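Shed robot stacks blocks, sometimes

Members of the Clamum shared workshop say their home-built robot arms can now put one coloured block on top of another without help. After an evening watching them try, this reporter would put it a bit more cautiously.

The project, known around the benches as Shin, started in June as a way to use up a pile of parts from Tekwood, the timber and hardware supplier down the road. It has since swallowed most of the back bench and, by the group's own reckoning, 57 evenings of work. The task sounds like something from a kindergarten: red on the table, green on the red, blue to finish.

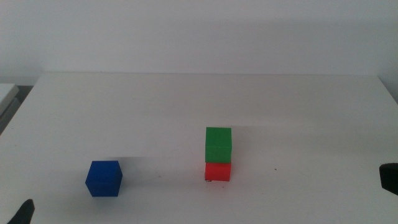 Green on red, with the blue block still to go, at the Clamum workshop.

The group's newsletter puts the success rate at "better than half". The log sheet taped inside the cupboard door is more helpful. It lists 41 attempts at the full stack of three, of which 33 are marked as good. That would be a fine result, except that a good run includes any in which a person nudged a block back into place before the arm went for it. Take those out and the sheet doesn't say what's left. No one on the night could say either.

There is also the question of the tabletop. Everything happens on a plain white surface against a plain white wall, with blocks in colours that could hardly be easier to tell apart.

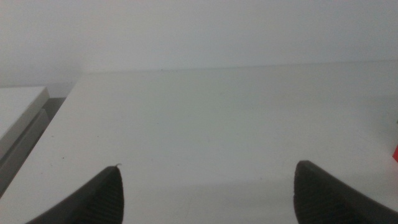
Asked how the arms would go on an ordinary workbench, with sawdust, offcuts and somebody's coffee mug in the way, members said that was planned for later. The same answer was given about blocks of different sizes, dimmer light and anything round.

To be fair, the gripping itself is the strongest part of the build. The fingers went through several versions before the group settled on the present shape, and the log shows only five outright drops since the change. Letting go cleanly is apparently the harder job – a block that is released a little crooked can take the one under it along for the ride.

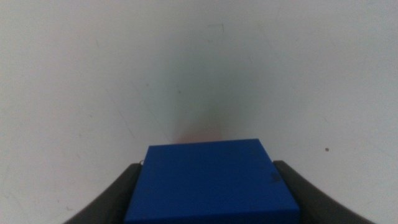
Whether any of this leads to something useful is another matter. The workshop has applied for a small grant from the Esero community fund, and the application talks about sorting recycling and helping people with limited hand strength around the kitchen. Those are worthy aims, and a long way from three cubes on a clean table. The form gives no timeline for either one.

The group plans to show the arms at its next open night, from 7 pm. Visitors have been promised a full stack of three. It would be worth asking them to do it twice, and to keep their hands in their pockets.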